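**Inavar tableware layout — progress report, April**

Prepared by Sabina Trnka for Clotilde Delorme

**Status.** The tabletop phase is on schedule. The item list for the serving-and-clearing task is closed at 14 pieces, all light enough to be handled without padding on the table. Janka Malý has checked the list against the Beneš inventory and corrected two duplicate entries.

**Work completed.** 120 of the 314 planned layouts have been set and logged. Each layout starts from bowls, a cup and, in the longer sequences, a plate with food. Bowls may start apart or stacked. Cups may start upright or on their side, and the log now has a separate field for this.

**Open issues.**

- Gloss on the bowl interiors makes the inner base hard to read under the present lighting. Kha Đàm will test a diffuser from Bramura on Wednesday.
- Three layouts were logged with the wrong bowl color and will be reset.
- Food items need a fixed replacement interval — a draft is with Štefánia Skála.

**Spending.** Tableware is within budget. No change is requested to the line for consumables.

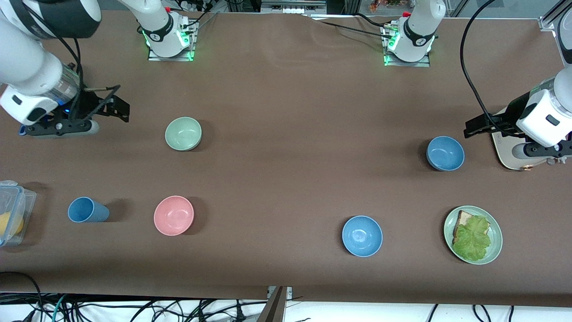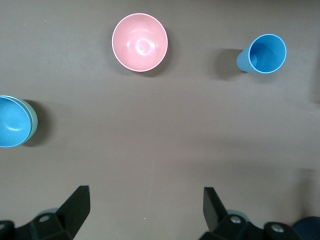

**Category: Bowls and cups**

Both views include the pink bowl and a blue cup on the brown tabletop. The cup is on its side in the first and upright in the second, where two bowls are stacked at the left. The sandwich plate in the first view belongs to the longer sequences. Remaining layouts in this category will be set before the plates-only group is started.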